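4.2 Comparing finger sets on the hand-held gripper

Applies to the Closto and Heiskanen finger sets. Fit and check one set at a time. 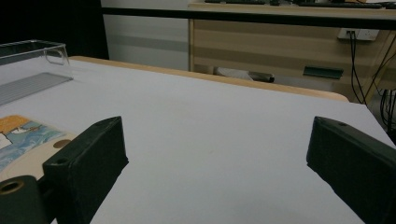
Callum Baxter asks whether both sets can share one zero value. They cannot. The Heiskanen blocks close 4 mm earlier, and a shared zero will show up as a false grip on thin objects.

Before you start

Clear the middle of the table. Keep test objects to the side until step 6. Have the 119 mm gauge bar to hand.

1. Open the gripper fully and switch off the controller.

2. Fit the left finger, then the right. The flat inner faces must look towards each other. Tighten the screws by hand only.

3. Switch on the controller and wait for the steady light.

4. Close the fingers slowly until the faces touch. Press ZERO and hold until the reading stops changing.

CAUTION: Keep your free hand away from the gap during step 4. The fingers do not stop for soft objects until a zero has been stored.

5. Open the gripper and place the gauge bar between the faces. Close on it. The reading must match the bar to within 1 mm. If it does not, slacken the screws, reseat both fingers and go back to step 3.

6. Pick up and put down each test object 18 times. Log every drop in the Traltico sheet under the name of the finger set.

7. Check the camera view with the fingers fully open - both tips should be in view. Adjust the camera mount if one is missing, then repeat step 5.

8. Change to the second set and repeat from step 1.

Note: Scuffs on the outside of the blocks do not affect the result. Marks on the inner faces can. Replace fingers in pairs.

Note: Drop counts taken before firmware 21 used a different closing speed and should not be compared with later ones.

For storing the results, see 4.3.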